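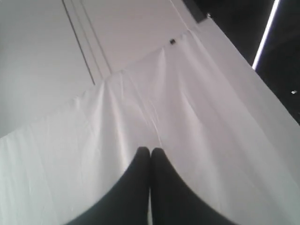
27 Jan 2021 – Closness cell, finger swap and re-zero

Back on the cloth cell after the complaints about missed picks. The Olvera note blames the fingertips and says to change both as a pair. I have my doubts, as the old ones measured the same as the new ones to anything I can read on the calipers. Changed them anyway so we can stop arguing about it.

What I did:

Power off at the wall, air off, waited for the gauge to drop. Two screws per finger. The left one had been done up far too tight by somebody, so please use the small driver and stop when it bites.

Wiped the seats with a dry rag. No solvent, it creeps under the black finish.

Re-zeroed with the jaws closed. There is still a thin gap between the tips at zero. The Gillisow sheet calls that correct. I would like to know how they decided, but I left it alone.

Closed the tips on the white cloth, with folds fanning out from the pinch. Looks convincing, but a pinch that looks good standing still says very little about what happens when the arm moves off. I'm not counting it as a pass.

Ran 192 cycles after that on the usual program. Two misses, both near the hem, both with the grip signal reading "closed". We had the same pattern in July with the old fingers, so I don't believe wear was ever the cause. My money is on the approach height. The Beter script takes it from one touch-off at start-up and never checks it again.

Still to do:

Touch off at each end of the board and compare. If the heights differ by over 2 mm the board wants shimming, whatever the manual says about it being flat from the factory.

Check the wrist cable for slack. It was fine by eye, for what that is worth.

Old fingers are bagged in the top drawer. Don't bin them – I want to put them back on and run the same count before anybody orders more.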